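Folum recipe and newsletter text – README

Hello, and thank you for downloading Folum! It's a collection of 346 short texts on fermented foods and everyday eating, gathered from the newsletter Hertta Räsänen wrote for her cookery students over the years. I've tidied the spelling and taken out all the sign-up details, so what's left is recipes, shopping advice and a good many letters about sauerkraut. 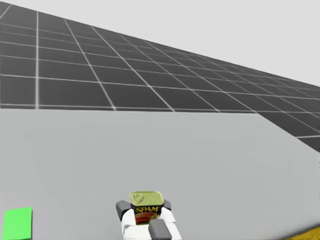

Each text carries one main food label, and there are 27 labels in all (cabbage, kefir, oats and so on). Most are easy to guess, but the meat ones took us a while, as Hertta tended to write "tinned meat" for anything that came out of a can. A can of SPAM, like the one in the gripper, goes under "preserved meat", and so does corned beef, while fresh ham has its own label – Gilmar Bragança argued for that and I think he was right.

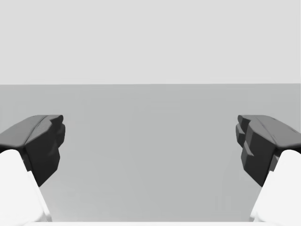
Letters from readers are kept in a separate folder, letters, with one plain text file apiece. There are 14 where the writer mixes Finnish and English, and I've left those just as they were. Please don't treat anything in them as medical advice, however sure of themselves the writers sound!

Known gaps: the April issue has lost its second half, and the kefir recipes give milk in cups in some places and millilitres in others. If you can help with either, do write to me, I'd be so pleased to hear from you.

Toivo Saarinen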